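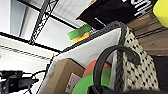
Wire shelves, spotted bags and a lot of cardboard

Caught the organiser of the Wesero swap room between two deliveries. Ten minutes, tea going cold. She started Wesero in November with one trolley and a box of paperbacks.

"People bring bags, we empty the bags, that's the job," she says. The trolley is the black wire sort, on castors, moved whenever the hoovering gets done. Books up top, toys low down where small hands can reach. That's the rule anyway.

Last year 2,026 items went out again, 97 of them board games. She's proud of the board games — somebody has to check the peices.

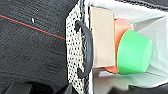

Do you keep the gift bags?

"Any with good handles. They go flat behind the door and people take them home full."

Desto, the charity upstairs, pays the rent, 525 pounds a quarter. Chala sends boxes of surplus stationery when it has any. Not often enough, she says, and laughs.

Her method for sorting is plain. One bag at a time, never two. Breakables up high,

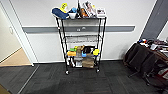

soft things wherever they fit, and anything with a missing lid goes in the box by the door. "I used to label everthing. Gave up. Nobody read them."

Next is a second trolley. Stondileo has promised one.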